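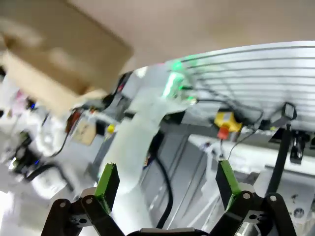
Lab, cardboard box and emergency stop.

Stisham packing room — progress to 29th July
To: Perla Montes
From: Yolotzin Orozco

Quick one, full numbers to follow when Azucena is back.

Done so far: 75 of the 90 shelf bays cleared and relabeled. Old stock boxed up, taped, listed. Box list is with Sang-wook, he has the only up to date copy so please ask him and not me. More than 1,000 small parts moved over from Dow, most of them checked against the January sheet. A few part numbers dont match, working through those.

Not done: the back bays. Also the floor marking. Forko sent the wrong tape width, replacement ordered, no delivery date yet.

Boxes — we switched to the heavier cardboard from Hernness after the thin ones split at the corners. Costs a bit more per bundle. Still inside the packing line of the budget but not by much, and I would like to move what is left under travel across to cover it. Need your OK in writing.

Safety: walk-through with Hermenegildo Gallegos went fine. He wants 2 things, a clear path to the emergency stop at all times and no boxes stacked over shoulder height. Signs are up for the first, second one we are still reminding poeple.

Next: finish back bays, floor tape, then the recount. Invoices attached seperately.

Yolotzin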